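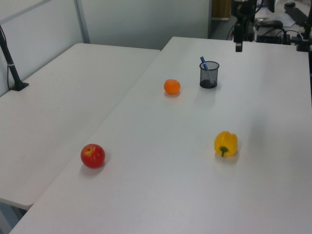 Apple and yellow pepper on the white table.

2023-09-28

Pressure in the heating loop was down again this morning, 1.1 bar cold against the 1.5 I left it at. Topped up through the filling valve and closed both ends. The expansion vessel is the first suspect. Tapped it top and bottom and could hear no difference, so either it is full of water or my ear is no good for this.

Isolated the vessel after breakfast and put the tyre gauge on the Schrader valve. Almost nothing. No water came out of the valve, only a short hiss, so the diaphragm is probably sound and the air charge has just gone. Pumped it to 1.0 bar with the foot pump — 101 strokes, counted because the gauge on the pump sticks. Opened the isolator slowly and bled the two radiators upstairs. The small one gave air for a good while, the landing one gave water at once.

The Kuvari controller logged fault 374 during all this, low flow, and would not clear from the front panel. The manual says to hold the reset for four seconds. It wants the supply off and on again as well, which the manual leaves out. Ran the boiler afterwards to 60 degrees at the flow pipe. Pressure rose to 1.7 and stayed there. Before, it went past 2.5 and the relief valve wept into the tundish, which would account for the losses.

Lunch late. Bread, the end of the cheese, an apple.

Afternoon on the outside pipe. The old lagging has split at the elbow by the back wall and the foam is sodden for a hand's width each side. Cut it back to dry material. The Rultska catalogue has the right bore in 19 mm wall but only in long lengths, and the carriage to Purnamdale costs more than the foam. Will ask at Qureshi on the main road first. It needs doing before November, when the wall gets no sun.

Pressure at nine this evening, system cold: 1.5. Marked the gauge glass with a pencil line. Read again tomorrow before the timer comes on.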